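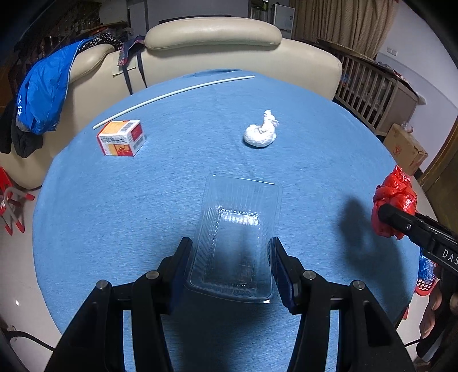 Ánh Quách asked in September whether the Zostero hand gripper could be issued to clubs in pairs, as her members were sharing one unit and passing it round. It can. The pair set is now the standard club issue, and single units are supplied as spares only.

Zostero Pair Set – for school and college robotics clubs
Supplied by Broda, Pondham

The set contains two hand-held grippers. Each has a pair of linked fingers worked from the handle, with soft pads at the tips. A member holds the tool as they would a large pair of tongs, picks up an item and puts it down again. The recorded movement is then used as training material for the club's own arm.

Suitable tasks
Clearing a table, sorting packaging, moving trays and bags to a marked place. Thin plastic and knotted bags are harder to grip squarely than boxes and should be left until members can close the fingers without twisting the wrist.

Specification
Grippers per set: 2
Maximum load per gripper: 600 g
Cable length: 200 cm
Recommended age: 14 and over, or younger with a leader at the table

Use at a table
Two members may work at the same table. Agree who takes which item before starting. Keep cables to the outside of each operator and clear of the table edge. A plain cloth stops light items from sliding, but pull it flat before each run – a deep fold will catch the lower edge of the fingertip.

Care
Wipe the pads with a damp cloth. Do not use solvent. Check the pivot pins for play every 7 sessions and tighten the tip screws by hand only. Replacement pads are sold in twos and must be changed as a pair, or the fingers will close off centre.

Lam competition
The set is accepted for the table-clearing class of the Lam competition without modification. Added pads, tape or finger extensions must be declared on the entry form. Clubs entering should order by 13th March. Orders after that date are filled from spare stock, and the second gripper may follow separately.

Not included
Computer, robot arm, carry case.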